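Projet tutoré de deuxième année – Filière Commerce et qualité des produits alimentaires

Rapport présenté par Ashwin Annamalai
Étude préalable à la distribution d'un sucre de canne non raffiné par la société Akitz

Le présent rapport rend compte des travaux menés de septembre à la fin du semestre. L'entreprise Akitz, grossiste en produits d'épicerie, souhaitait évaluer l'intérêt d'une nouvelle référence auprès de ses clients professionnels.
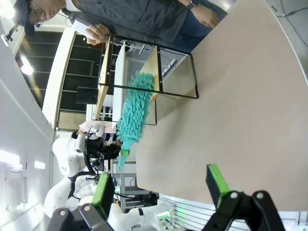
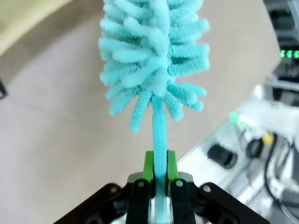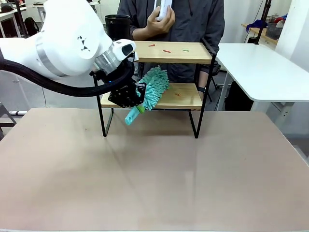

1. Contexte
Akitz s'approvisionne auprès de deux fournisseurs, Wusov et Cloutier. Le premier livre en sacs de 25 kg, le second en cartons de sachets de 300 g. Aucun des deux ne proposait jusqu'ici de sucre complet sous marque de distributeur.

2. Méthode
Un questionnaire a été adressé aux artisans boulangers et aux restaurateurs du secteur de Fultholm. Les échantillons ont été contrôlés selon 4 critères : humidité, granulométrie, couleur et présence de corps étrangers. Les lots non conformes ont été écartés avant dégustation.

3. Résultats
La demande annuelle déclarée s'établit à 3365 kg, pour un seuil de rentabilité fixé par l'entreprise à 2000 kg. Les boulangers privilégient une granulométrie fine ; les restaurateurs se montrent davantage sensibles au conditionnement. Le produit de Cloutier présente l'humidité la plus stable – critère déterminant pour le stockage.

4. Recommandations
Il est proposé de retenir Cloutier pour le sachet et de solliciter de Wusov une nouvelle offre sur le vrac. Les fiches de contrôle et le questionnaire figurent en annexe.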